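Romisside Regional Forum > Security and Conflict > Insurgency and Armed Groups

Thread: Sourcing on the Strachan road ceasefire violations

ledger_north
Posted December 26, 2023

I have been going through the Pudora monitoring bulletins and trying to reconcile them with the defense ministry's statements. The November bulletin lists 225 violations of the ceasefire along the Strachan road. The ministry's figure for the same month is 300. Both are being quoted in the press as if they measured the same thing. Before I put either one in a spreadsheet I would like to know what each side counts as a single violation.

Attachments (2) 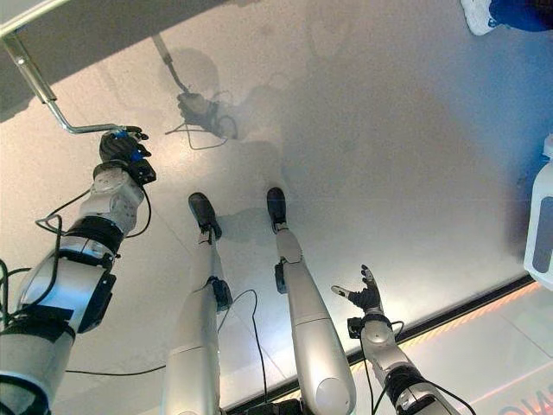
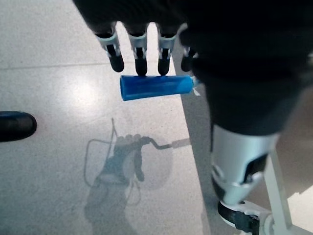 My working assumption is that Pudora logs an exchange of fire as one event regardless of duration, and the ministry logs each reported firing position. If that is right, the two numbers can't be compared without the raw incident lists. Does anyone have the annex to the bulletin? The link on their site returns the cover page only.

tarn_45
The annex was circulated to subscribers. I have it. You are half right. Pudora closes an event after 4 hours without fire in the same sector. If shooting resumes after that, it becomes a new event. So duration does matter, just not in the way the ministry uses it.

ledger_north
Thanks. Is the sector boundary given anywhere? The road crosses two of the old districts and the bulletin maps don't show where one stops.

tarn_45
Page 3 of the annex, by kilometer post. Sector B ends at the Trendham junction. Anything east of the junction is Sector C, including the river crossing.

quietdesk
I don't think the counting rule explains the gap. The ministry has an incentive to report high. It wants the buffer zone widened before the mandate comes up for renewal, and a big monthly total helps make that argument. The insurgents' spokesmen have the opposite incentive and claim almost no violations at all. I would take Pudora's number and leave the other one out.

ledger_north
Incentive tells you the direction of a possible bias. It doesn't tell you the size. If the ministry is applying a consistent rule, its series is still usable for trend even if the level is inflated.

quietdesk
"If" is doing a lot of work there. They changed the reporting form in the summer. Small arms fire and mortar fire used to be separate lines and now they are one line. You can't get a clean trend across that break.

ledger_north
I was not aware of the form change. Do you have a copy of the old one?

quietdesk
Scanned, poor quality. I will send it by private message.

oxbow
Disagree with both of you on Pudora. They have no monitors east of Trendham after dark. Everything in Sector C at night comes from phone calls with village contacts, and the phone mast there was out for part of November. Their total is a floor. Treating it as the neutral figure is how people ended up writing that the east was calm when it plainly wasn't.

tarn_45
The mast outage is noted in the annex, footnote 6. They flag those nights as "no data" and don't enter a zero.

oxbow
The annex flags them. The headline number doesn't. Most of the people citing 225 have never opened the annex, as this thread shows.

ledger_north
Fair. That includes me until an hour ago.

merrin_k
Displacement registration might be a useful cross-check. The Romisside reception site recorded 1,396 arrivals in November, by place of origin. If Sector C was really quiet you would expect few arrivals from the villages past the junction. I haven't seen the breakdown by week, only the monthly sheet.

quietdesk
Displacement lags fighting and people also move for other reasons. The market road closed that month. I would not use arrivals as a proxy for fire.

merrin_k
I said cross-check. Nearly a third of the arrivals gave an origin east of Trendham. It is at least inconsistent with a quiet sector.

oxbow
Agreed with merrin_k on this point. It won't give you a count but it should stop anyone from writing that the east was calm.

ledger_north
Plan for now: Pudora and ministry series in separate columns, no averaging, a marker on the ministry series at the form change, and the "no data" nights carried over as blanks. I will add arrivals as a third column with origin where stated. quietdesk, the scan came through but the second page is upside down and I can't read the column headings. Can you resend just that page?

quietdesk
Resent. The third heading is "indirect fire, observed." The fourth I can't make out either.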